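Notes from the Folding Desk

Readers with long memories will recall that in November I promised this column a result on cloth. The result has arrived. It is smaller than I promised and more interesting than I feared, and it concerns shirts.

For anyone joining us now: the Jollard group wants a pair of robot arms that can fold laundry in a home, on whatever surface the home happens to offer. Earlier work here was done on a grey table, under lights we chose, with shirts we had ironed. The arms became superb at folding ironed shirts on a grey table. Moved to a bed, they behaved like a guest who has been asked to help and hopes to be told to sit down again.

So we changed how the examples are gathered. A person holds a gripper in each hand, goes to a bedroom and folds clothes with the grippers. No arm is involved at that stage. The recordings go back to Brastlow, where the policy is trained on them, and only then does a robot try its luck. None of this is new in itself, and plenty of groups do it. What we wanted to know was narrower: for a fixed number of recordings, is it better to have many from one bedroom or a few from each of several?
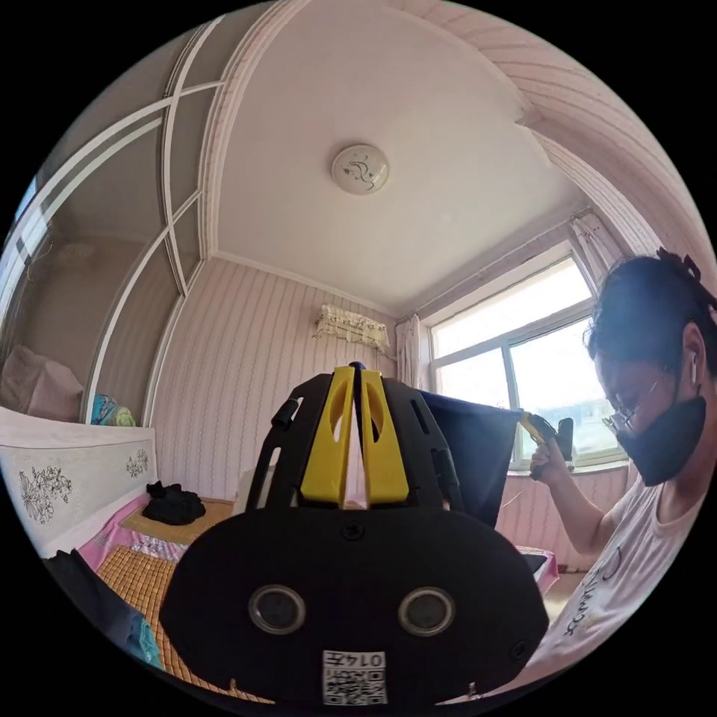 Two-handed recording by the window, one gripper close to the camera and a yellow-and-black one raised beside the glass.

We fixed the total at 200 folds. One policy, which we called Duan, learned from 200 folds made in a single bedroom. The other, Lornow, had the same number divided equally between 5 bedrooms, so each room contributed a good deal less. (The names came from a list somebody drew up before my time. I have asked what they mean and been told that they mean the policies.) Everything else was kept the same: same network, same training time, same rules about what counts as a fold. A fold counts if both sleeves end up inside the body of the shirt and the hem meets the collar to within a hand's width. You may feel a hand's width is generous. You are welcome to come and watch the arms.

Both policies were then sent to a bedroom neither had met. Duan managed 18 per cent of its attempts. Lornow managed 76. I had bet on Lornow, but by a polite margin, and I was prepared to write a paragraph about how the difference was encouraging. I have deleted that paragraph.

Back in its own bedroom, Duan was the better of the two, and looked rather smug about it. It had learned that room thoroughly. Our best guess is that it had also learned things nobody meant to teach it, such as where the edge of the mattress ought to be, and that it used these in place of looking at the shirt. When we slid a shirt a forearm's length towards the pillows, Duan went confidently to the old spot and folded some air. The air was folded well.

The surface under the shirt turned out to matter more than the walls. A patterned cover is hard going for a policy that finds cloth by its outline, and a mat made of little tiles is worse, with a seam every way you look. Dark plain shirts on such a mat are kind to the cameras. Pale ones in strong window light are not, and most of Lornow's failures were of that sort: it found a sleeve, lost it in the glare, and then patted the place where it had been.

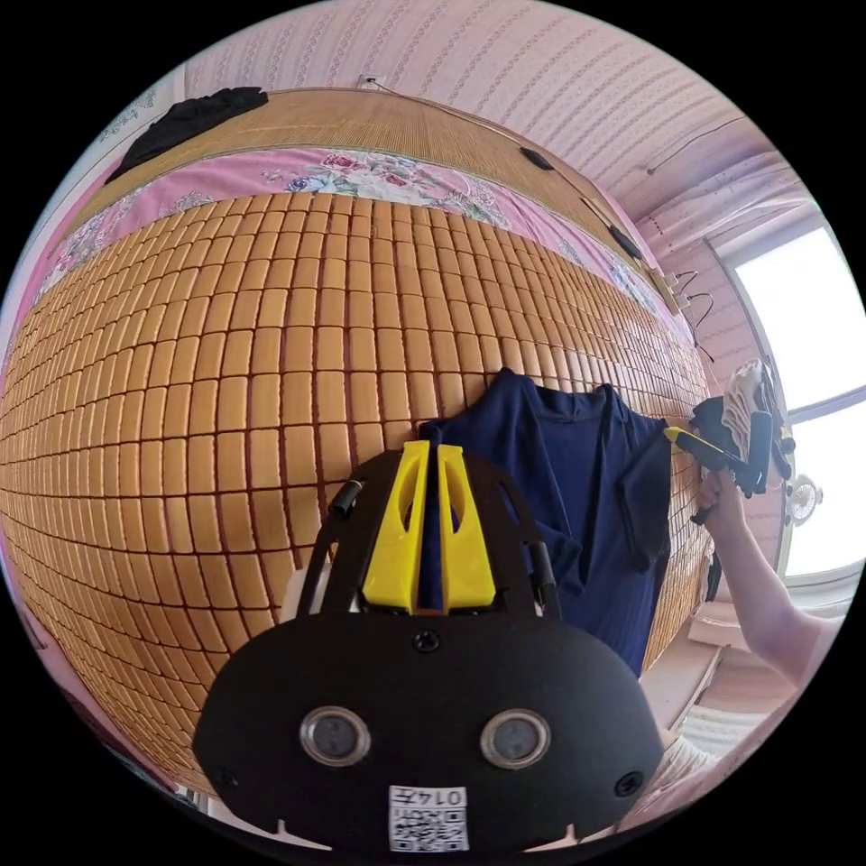 Abhishek Dhillon wrote in after the draft went round to say that I was giving the rooms too much credit. Five bedrooms, he pointed out, also means more ways of spreading a shirt out before the fold begins, and the variety of starting positions might be doing all the work while the wallpaper takes the applause. He would like to see one bedroom with the shirt put down differently every time before he believes a word of it.

He is right that we can't separate the two from what we have. Our instructions for laying out the shirt ran to one line, and the line said "naturally". People's ideas of natural differ. In the single bedroom, the same pair of hands laid out every shirt, and by the end was laying them out very much alike. We are now running the version Abhishek asked for, with a printed card that gives the position and the angle for each go. It is duller to record and I have apologised to everyone concerned.

There is also the matter of the second hand. In the early recordings people folded as they do at home, with one hand doing the clever part and the other keeping the cloth from wandering off. The policies copied this, but were vague about when the holding hand should let go. Lornow would finish a perfectly decent fold and then hang on to the corner, like someone at a party who has not noticed the conversation end. We now ask for a short pause with both grippers open before each new grasp, which makes the moment of release easier to find in the recordings.

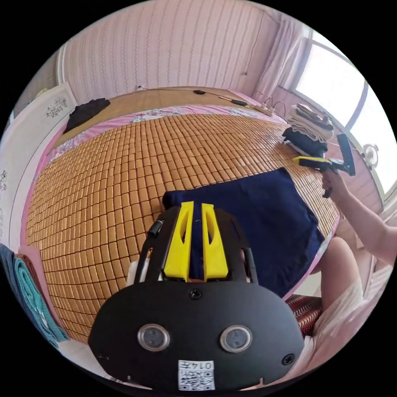
The pause costs a little time on each fold and has mostly cured the hanging on. It has brought in a habit of its own, which is that the robot now pauses too, with both grippers open, in a way that visitors take for deep thought. We haven't corrected them.

A few things we have not done. We haven't tried trousers. We haven't tried a fitted sheet, and anyone who suggests it in the comments will be sent one. All the test shirts had short sleeves, so the word "sleeve" in our fold rule is doing light duty. And one unfamiliar bedroom is a thin basis for a claim about bedrooms in general, as I would be the first to say if the paper were by somebody else.

The card-led recordings should be finished before the next issue. If Abhishek's suspicion holds, the paper gets a new title and a shorter room section. If it doesn't, we keep the title and go looking for more bedrooms. Readers with an unusual bedspread and a tolerant household may write to the desk at the usual address. Please say whether the window can be covered.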